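We teach people to cook breakfast. The sign says Okora Kitchen School, which makes us sound larger than we are, and a few people each January walk in asking about knife qualifications. We don't have any. We have toast.

## How we got here

Okora was started by Isla Doolan, who had spent 14 years running the cafeteria at a paper mill outside Astdale and had opinions about eggs. Her sister Shona joined three months later, on the understanding that she would only do the books. Shona now teaches the dishwashing class. She still does the books, mostly in the car.

The first course ran in the back of the old Cartwright feed store, with one extension cord and a sink that drained when it was in the mood. Six people signed up and five came back for the second evening, a retention rate we have never matched. The feed store smell stayed in our aprons for a year. Some of our earliest students say they miss it. We have offered them an apron.

We moved to Cevari Street when the feed store roof gave up. The new place has windows, two sinks that both drain, and parking for anyone who arrives early or drives something narrow.

## What we teach

The main course is called Small Kitchen and takes 14 evenings. It's meant for people who have moved into a place with one counter and would like to eat at it. By the end you should be able to make a hot breakfast, a plain supper and a decent sandwich, and then put the kitchen back the way you found it. That last part takes up more evenings than people expect when they read the flyer.

We also run:

- **Eggs, Slowly.** Three evenings. Isla teaches it and won't be hurried.
- **One Pan Supper.** You may use a second pan, but you'll be asked about it.
- **The Other Half of Cooking.** Shona's class, which covers dishes, racks, rags and where everything goes. It is our least glamorous course and the only one with a waiting list.

Classes are limited to 14 people. We tried more once and somebody ended up chopping parsley on the stairs.

## What we believe, more or less

Most cooking schools have a philosophy. Ours was written on the back of a delivery slip and has been lightly edited for language.

Set the table up before you're hungry. A counter where the bread, the seasonings and the plate are all within reach will forgive a lot of bad technique.

Seasonings belong somewhere you can see them. We're fond of divided trays, with the red stuff, the green stuff and the pale stuff each in its own compartment and one spoon resting in the tray. Shona would like it known that the spoon goes back in the tray. She has asked us to put this on the website, and now it's on the website.

A bowl goes on the rack tilted. Flat bowls hold water and grudges.

Toast counts as cooking. We've had this argument with several visiting chefs and with Isla's own father, and our position hasn't moved.

## The tables

Every student works at a light wooden table with the basics laid out: toaster, seasonings, something on a plate, a utensil holder, a dish rack. The toasters are plain two-slot ones with a lever and a dial, and nothing on them talks to your phone. We set the tables up in slightly different ways from one evening to the next, which annoys people for about a week and then stops, and after that they can find a spoon in anyone's kitchen.

The felt letters are Shona's department. She cuts them herself, in whatever colors are left in the bag, and will take requests if they're short. Long words have to be discussed.
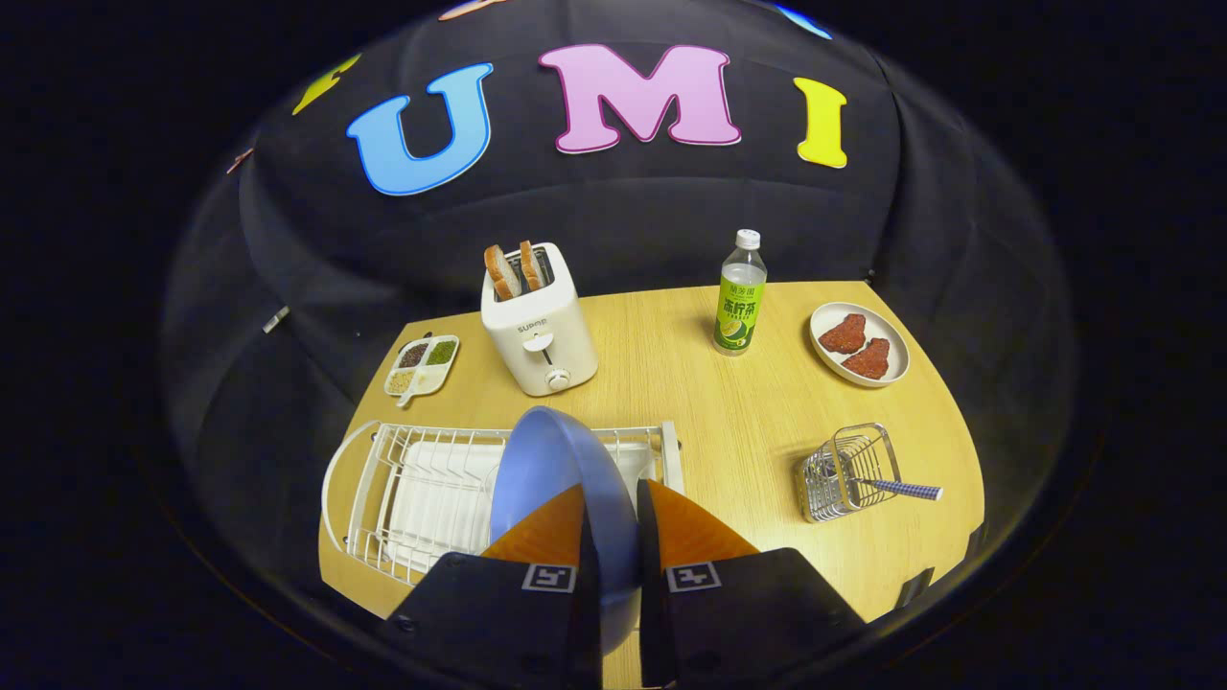

## Coming to see us

You can drop in before any evening class and look around. Someone will hand you a dish towel, so wear sleeves that roll up. Small Kitchen costs $49 a session, groceries included, and you take home whatever you made unless it has already been eaten by your neighbor at the next table. The Other Half of Cooking is $35, and you take home clean hands.

Sign-up for the fall courses closes on 31st July. After that, ask to be put on the list. People do drop out, usually when they learn what the second evening of Shona's class involves (drains).

We don't do birthday parties, corporate team days or anything with a blindfold. We do sell gift certificates, though you may want to think about how the other person will take it.

Deliveries go to the side door, please. The front one sticks.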